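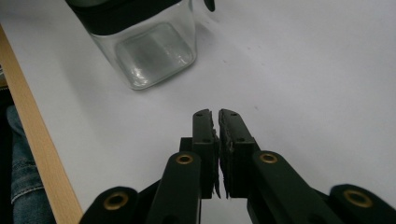

Do guest ratings tell a traveler which resort will suit them?

Only in part, and less than booking sites suggest. A high score shows that the people who chose a place and bothered to write about it were mostly pleased. It says little about how a different kind of guest would feel there.

4.2 What the ratings measure

Studies of vacation choice often treat the average guest score as a stand-in for quality. We are doubtful. In the Laltden sample, which holds 1,000 reviews of beach and lake hotels, the score moves with things the hotel does not control. Reviews of July stays run lower than reviews of stays in the quiet months at the same properties, and the written comments point to crowded roads and long airport lines as often as to the rooms. A guest who lost half a day in transit marks down the hotel. The site then passes that mark along as a fact about the hotel.

Farquharson argues that such noise washes out once a property has enough reviews. Blair Farquharson's own test, run on listings from the booking site Drellia, does show averages settling after 70 reviews. But a settled number can still be wrong. If families fill a hotel in summer and write most of its reviews, the average settles on what families think, and a couple looking for quiet learns very little from it.

We also question the value of the "best of" list. Figure 3 sets list position against the share of guests who said they would book the same hotel again. The line is nearly flat across the top 20 places. Moving from the middle of that group to first place brings many more clicks on Drellia and almost no change in stated wish to return. Supporters of ranking may answer that wish to return is a poor measure, as plenty of happy travelers simply want to see somewhere new. We accept the point, and it applies just as well to the score itself.

Figure 3. List position and stated wish to return, Laltden sample, top 20 properties.

The Landry index tries to fix some of this by weighting reviews by trip type. It helps a little. For solo travelers the weighted score predicts complaints better than the plain one, but for couples we found no gain we would defend. The index also depends on guests naming their trip type correctly, and 2 of the hotels we looked at had most of their reviews filed under "other." Dukico, which licenses the index, does not publish how it handles those cases, so we left both hotels out of the comparison and report the plain scores for them in the appendix.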